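Paper cups vs clear plastic for the water table, is Fotside right?

urkine_rd wrote:
Fotside have quoted us for paper cups for the June trivia night and reckon guests prefer them to plastic. Says who? They sell paper cups. I'm after 100 for the water table and not keen on paying extra for a claim on a flyer. I've got both kinds here and a bottle of water to pour from.
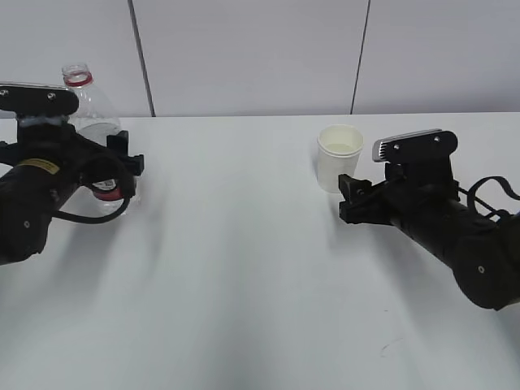

My gripe with paper is the rim. Rolled or not, it goes soft once people start chewing on it, and by 9 pm you've got mush all over the arvo's clean tables.

spyros_sarantis wrote:
Disagree. I've done 30 of these nights and never had a rim go. What were you buying, Policarpio? Theirs are rubbish.

urkine_rd wrote:
Policarpio, yeah. Still don't believe a different logo fixes it.

clidine3424 wrote:
Clear plastic for me, you can see at a glance if there's anything in it. Paper you've got to lean over and look.

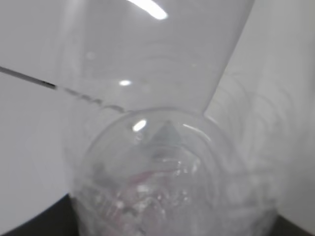
Clear cup close up, something pinkish-red in it.

spyros_sarantis wrote:
See at a glance? I can't tell what's in that one. Ridges all over it.

clidine3424 wrote:
You can tell it isn't empty, which was my point. Lolly colour, whatever it is.

spyros_sarantis wrote:
Bit of a stretch. And where do the plastic ones go afterwards? Our council won't take them.

urkine_rd wrote:
Does yours take paper ones? Ours says the lining rules them out, so I don't buy the green argument either. Might ask for a price on a carton of 1350 and split it with the footy club.

clidine3424 wrote:
Get a sample sleeve first and leave one full overnight.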